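Sharing a Bench With a Robot Arm: Tips From the Refurb Room

Posted 4 May 2023 in Workshop Tips

I get asked about this a lot, so I'm finally writing it all down in one place. I work at Gukness, where we take in old office desktops, clean them up, test them and send them back out to schools and small offices. I've been on the benches long enough to remember when it was all screwdrivers and sore wrists. In March we got our second arm (we call the first one Woo and the new one Flituvov, don't ask me who picked those), and a lot of my old habits had to go out the window.

Some of these tips will work in a garage with no robot in it at all. Take what you like!

Deal with your cables first. I used to leave the loops inside a case wherever they fell, and my hands would just work around them. An arm is not so polite. Before a case goes under Woo I tuck the long cables down or tie them back with one of those soft reusable straps. Plastic zip ties are fine too, but then you have to cut them off again, and sooner or later you will nick something you didn't want to nick. Ask me how I know.

Blow the dust out before, never during. Take the case outside or over to the dust booth, use short bursts, and hold the fan blades still with a finger. If you dust at the bench it all ends up in the joints of the arm and you'll be the one wiping them down at the end of the shift.

Mark where the case goes. We put painter's tape on the benches, two strips making an L, and the corner of the case goes in the corner of the L. For the tilted jobs there's a second L in a different color. It peels up clean if you change it every couple of weeks. Leave it on all winter and you'll be scraping.

Keep a magnetic dish on your side. Screws, always screws. I had mine between me and the arm for the longest time and I kept reaching across for it, which meant the arm kept pausing, which meant my numbers looked terrible. Moved the dish to my left and that was the end of it. A muffin tin works at home, one cup for each kind of screw.

Now for the part people really want to know, which is what it's like when a machine takes over half of your job. Well, it's mixed. Before the arms, a good day for our room was 45 machines. Now we do 88, and we did 106 one day when everything behaved. My wrists don't ache at night anymore and I can open a pickle jar again, I'm not kidding. But I do type a lot more than I ever signed up for. Every case gets a log entry now, what's in it, what came out, what looked worn, and if I fall behind on the log the whole line backs up. I miss having my hands in the cases all day. I was good at it!

What helped me was asking for a say in how the work got split. We asked for training on setting up the arms ourselves and we got it, and that bumped the pay for everybody who finished the course. If your shop is bringing one in, ask early, before the job sheets are printed.

A few desk tips for the typing half of the job:

Put your keyboard beside the work and off to one side, so you aren't leaning over an open case to reach it. Crumbs and coffee belong somewhere else entirely.

Keep a sheet of plain paper by the keyboard. I jot down serial numbers by hand when the screen freezes, and it does freeze.

Get up when the arm is busy. I set a timer for a while, now I just go and stretch when I hear it start.
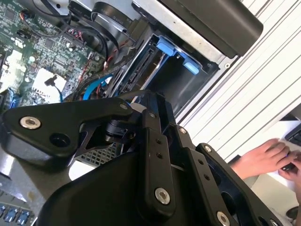

Gripper down in an open desktop, hands on the keyboard next to it. Drive bay's empty on this one.

If you have those blue plastic drive tabs in your cases, go easy on them. Old plastic gets brittle, and a cold storeroom makes it worse. Let the machines come up to room temperature before anybody, person or arm, starts squeezing on things. I keep a jar of spare tabs from scrapped cases and I've been thanked for that jar more than for anything else I've done here.

SATA cables: pull on the plug, never on the cable. Some plugs have a little metal clip you have to press. Look for it before you tug.

Rubber pads on a gripper get slick after a while. Ours get wiped with a damp lint-free cloth at lunch and dried right away. No glass cleaner, it leaves a film.

Our sister shop over in Skunesia went a different way and put their arm on the boxing end. They had 300 cartons stacked up with nobody to tape them, so I can see why. They tell me the taping is lovely and the labels go on crooked. If you've got a fix for crooked labels please leave it in the comments and I'll pass it along.

Next time I'll do thermal paste, and how to get it out of a shirt cuff.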